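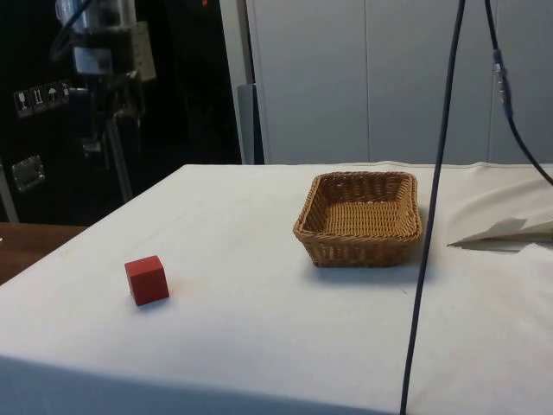 The inventory of the Haberkorn house began with the dining room, on February 23, 2023, at Ida Stüber's insistence. The dining room had the best light and the only table large enough to receive objects. She covered it with a white cloth from the linen press and did not iron it.

The procedure was as follows. One item was taken from a shelf or drawer, placed on the cloth, measured, entered in the ledger, and put in the basket if it was small enough to go there. Items in the basket went to Fladitz with Hannelore Fuchs. Items too large for the basket were given a tag and left where they stood. Hannelore had agreed to this in writing. She sat by the window with her coat on.

Entry 86 was a cube. Wood, red, edges sharp, no maker's mark. Ida measured it on three axes and got 40 millimeters each time. She wrote this down and reached for the basket.

"Not that one," said Hannelore.

Ida consulted the agreement. Toys and parts of toys were covered by paragraph 3. There was no exception for color or shape.

"It isn't a toy. It went under the clock."

The clock was entry 12, a longcase, dated 1744 on the dial and assigned to Rüdiger Dreßler, who had not yet arrived to see it. Ida went into the hall and looked. The clock stood level on four feet. She put the back of her hand to the floorboards beneath it and felt no gap anywhere.

"It stands without a block," she said.

"It does now. He had the floor done in June. Before that it leaned, and my aunt put the cube under the left side, and it ran. When the floor was finished he took the cube out and it stopped."

Ida wound the clock eight turns. She set the pendulum moving and listened. The beat was uneven, long then short, and after some minutes it ceased.

She returned for the cube. It would not go under the left front foot until Hannelore leaned her shoulder against the case and lifted. With the block in place the clock was visibly out of true, the hood tipped toward the stairs. Ida started the pendulum again. The beat was even.

They stood in the hall for the length of a quarter hour. Neither sat down, though there was a bench — entry 14, oak, one slat replaced.

"The movement must have been seated crooked in the case," Ida said. "Someone corrected for it from below."

"My aunt," said Hannelore.

Ida went back to the ledger. She struck out the line for entry 86 and initialed the strike. Under entry 12, after the height and the condition of the dial, she added: with block, red, left front foot. Then she turned the page and opened the next drawer, where there were spoons.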